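[brurnum-list] Re: second arm, what do we really need to buy

Quick one before the call at 4, sorry for the fragments. Numbers first, then the reasoning, then answers to the questions from the Varcombe side. Quoted message at the very bottom for anyone who missed it.

Short version: I would not buy the second arm this half. Buy spares, a spare gripper, decent table, cable management. Arm goes into the next plan.

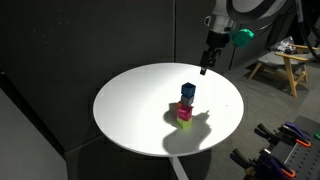

From: Gianni Rizzi
List: brurnum-list
Sent: 2:40 pm, from Sumcombe

OK so. The block stacking work is what the whole request hangs on, right. One arm, one gripper, a round table, small colored cubes. It's cheap work on paper. Where the money goes is everything around it.

The things that have cost us hours this year, from the log, worst first:

- Gripper fingers. Worn or swapped or waiting for a swap. We own one set plus a mixed bag of odds and ends.
- Cables. They hang in loops beside the arm and every new motion has to be checked against them. A proper dress kit from Barta is quoted at 300, fitted by us. I'd sign that today.
- The teal mount by the wrist. Fine when it's fine. We have no second one and the only drawing is on my laptop (yes I know).
- Table. More on that below.

Arm itself is not on the list. It sat idle more than it ran, every month I looked at. A second one idle next to it doesn't get us anything untill the rest is sorted.

On the table. I have asked for this before so will keep it short. Round top, one pedestal leg. I want four legs, square top, feet we can level. Barta want 725 for theirs, delivery to Sumcombe included, none to Varcombe as far as I can read the quote. Someone please check that. The round one can go to the meeting corner. 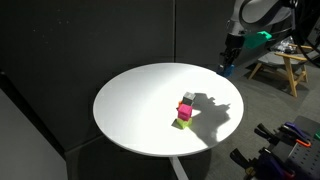
Stack at mid-table, gripper out past the right-hand rim.

Lighting is the other line I'd add, and it isn't in the draft at all. The light comes from above and the arm throws a big lumpy shadow right over the tabletop. Not a problem for us standing there. It is a problem for anyone who has to write thresholds for color, and the gray and orange cubes were already the ones that gave trouble. Two soft lamps, one each side. Don't have a price. Put in a placeholder and I'll chase it.

Clamps: please no more clamps. The draft has a line for them. We have them hanging on the pegboard and nobody is short.

Cubes: 52 a box from the usual place. One box per site. Ask for the solid ones if there's a choice, all one size. Do not let this go through the capital form, it's consumables, last time it sat there for weeks with the arm.

Timing. Barta said six weeks on the gripper, in writing. On the arm they would only say "after July" and I don't read that as a promise. If we commit to the arm now the money is tied up and we have nothing on the bench to show for it. If we do spares now we feel it right away.

What I do want in the plan for next time, so it isn't lost: second arm, same model, same controller, so the programs carry over. And a training slot for two people, seperate line, not buried in the arm price. 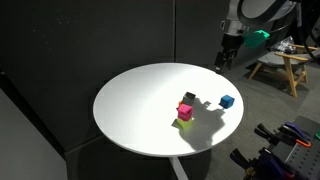
ANSWERS TO THE VARCOMBE QUESTIONS

Can we share one gripper between sites? No. Shipping it back and forth is how we lost the dowel pins.

Would a smaller arm do? For cubes, yes. For the trays you have coming, no. Buy for the trays.

Who holds the maintenance budget? Us, at the moment, by accident. I'd like it split by site and written down.

Is the used arm still on offer? As of this morning yes. No service history with it. I asked for it and got a brochure. Pass, unless they find the paperwork.

Can the table and the cable kit go on one order? Yes, and do it, one delivery charge.

If anyone objects to moving the arm line, say so on the call or reply here by tonight. Otherwise I send the revised sheet tomorrow with the placeholder for lamps left in yellow.

Gianni

> To: brurnum-list
> Subject: second arm, what do we really need to buy
>
> Hi all,
>
> Draft equipment sheet is in the shared folder. It has the
> second arm, clamps, and a general line for "accessories"
> which I know is vague. Please look at it before the call
> at 4 and tell me what to cut and what's missing.
>
> Varcombe would also like to know if a gripper can be
> shared, if a smaller arm would do, who holds the
> maintenance money, if the used arm is still going, and
> whether the small stuff can be ordered together.
>
> Short replies are fine.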